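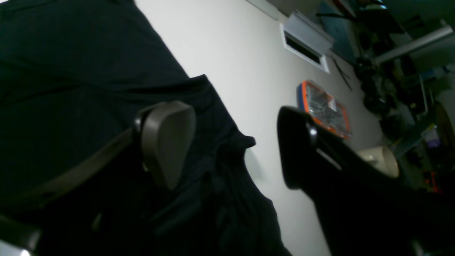

1/ Folding kit review, first post. Last week I promised my notes on the Ruvarix folding kit, so I will write them today, 2020-11-10, before I forget the details. It will be a long thread. Sorry for my English, I learn it mostly from manuals.

2/ What is on offer: two arms, two grippers, the control software and three months of support by email. You bring your own table and your own laundry. It is sold for small shops and for people who teach. My interest is the second one, I give an evening course in a town library.

3/ The price for us was 700 dollars a month on the rental plan. You can also buy, but then you must ask for a quote, and my quote took 24 days to arrive. I hope this is better now.

4/ First impression after unpacking: the manual is good. Clear drawings, big letters, every screw has its own colour in the drawing. Whoever wrote it has built the thing with their own hands.

5/ Second impression: the cables. There are many, and the ties in the bag are too short. Buy longer ones before you start. I also would like a power strip in the kit, for this money.

6/ We tested mostly with T-shirts. A dark one on a white table is the friendly case, and the software people say this themselves on page 3. When I put a white shirt on the white table it was much slower to find the sleeves, and sometimes it called a sleeve the collar.

7/ Please test your own clothes in the trial period. The list of "supported garments" is honest but short: T-shirts, towels, pillow cases. No buttons. A hooded sweater is "planned for April", and it does not say which April.

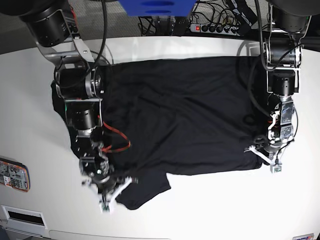 8/ The grippers. The fingers are light plastic and open in a V shape. They hold thin cotton well. With a thick towel they slip if you leave the grip force at the factory value, so raise it by two steps and save it as a new profile. Do not overwrite the old one like I did.

9/ Replacement fingers come from Karakaya, not from Ruvarix. This is written only on the back page. Şengül Gökçe answered my mail there the same afternoon and sent the correct part number, because mine was from an older version. Very good service, I want to say it in public.

10/ Noise. I expected worse. We could talk normally beside it with the door closed. The motors make a thin sound when they hold one position for a long time, and one of my students found it unpleasant. She moved to the other side of the table and then it was fine.

11/ Setup time. The box says one afternoon. For me it was an afternoon and the next morning, and most of the morning was calibration. You have to do both arms separately, then together. If you move the table after this, you begin again. I moved the table.

12/ I also looked at the Genton kit. It has a nicer screen and a smaller footprint, but only one arm, and for cloth I find two arms much easier to teach with. For picking up blocks I would take Genton, it is simpler for beginners.

13/ Things I would like Ruvarix to change: longer cable ties, a printed list of error codes, and a pause button that you can reach without leaning over the arms. The last one is important for me. I have written to them about it.

14/ Some people asked about Cimis, the software add-on which keeps a log of every fold. I had it on the free plan. It stores 288 folds and then it starts to erase the oldest. Enough for a course, too little for a shop, I think.

15/ Iara Troncoso asked if it is faster than a person. No. My mother is faster, and she also does buttons. But for showing students why soft things are difficult for a machine, I have not used anything better in this price class.

16/ So, would I rent it again? For the course yes, for one term. I would not buy before the garment list gets longer. If you have a small laundry shop, ask for a visit with your own clothes first and watch it for a whole hour – the demo video is very short.

17/ Questions are welcome under this post. I answer in the evenings, a bit slowly. If you want my grip profile for towels, send me a message and I will share the file.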